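Du côté de l'atelier : la pince Vundik prend forme

L'automne démarre fort à l'atelier partagé de Skeltitz ! Depuis septembre, le projet Vundik occupe une bonne moitié du grand établi, et ceux qui sont passés un dimanche ont forcément vu les bras noirs étalés entre les tournevis et les bobines de fil. Pour les autres, petit rattrapage : il s'agit d'une pince à main, à deux doigts parallèles, que l'on promène soi-même au-dessus des objets pour enregistrer des gestes du quotidien. Les enregistrements serviront ensuite à apprendre ces gestes à Ngui, notre bras robotisé.

La version actuelle est la onzième. Les précédentes fermaient de travers dès qu'on serrait un peu fort, et on a passé des soirées entières à reprendre la tringlerie (merci à la personne qui a laissé son jeu de clés Allen à l'atelier, il est toujours dans le tiroir du bas). Les bras sont maintenant ajourés, ce qui allège bien l'ensemble, et les doigts restent parallèles sur toute la course. Quel plaisir de les voir se refermer sans ce petit claquement agaçant !

Côté textile, c'est la grande aventure du moment. Un cube en bois, on sait faire. Un vêtement posé sur un lit, avec ses plis, ses coutures et un dessus-de-lit à motifs juste dessous, c'est une autre histoire - et c'est exactement pour cela qu'on s'y est mis chez les uns et les autres, loin de l'établi.
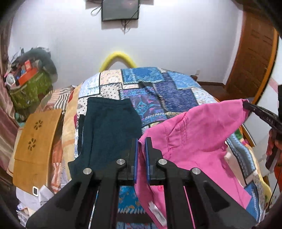
La pince Vundik et ses patins bleus, côté chambre, face au linge.

Les patins nous ont donné du fil à retordre. Trop durs, ils glissent sur le coton ; trop mous, ils se déchirent au bout de quelques séances. Le mélange retenu se coule dans un moule imprimé et se démoule au bout de 8 heures, donc pensez à lancer la coulée le matin si vous voulez repartir avec vos patins le soir. Comptez 40 grammes de matière pour une paire, chutes comprises.

Nous avons déjà plus de 100 gestes enregistrés avec des vêtements : prendre un bord, soulever, rabattre, reposer. Le tri se fait avec Plutlow, le petit logiciel maison, qui a enfin un bouton « annuler » !

Il reste à refaire la poignée, un peu large pour les petites mains, et à trouver un passage de câble plus propre. Si l'envie vous prend d'en monter une, les fichiers de découpe sont sur l'ordinateur de l'atelier, dossier Vundik. Prochaine séance de montage dimanche à 14 heures. Apportez du linge à plier, de toutes les matières.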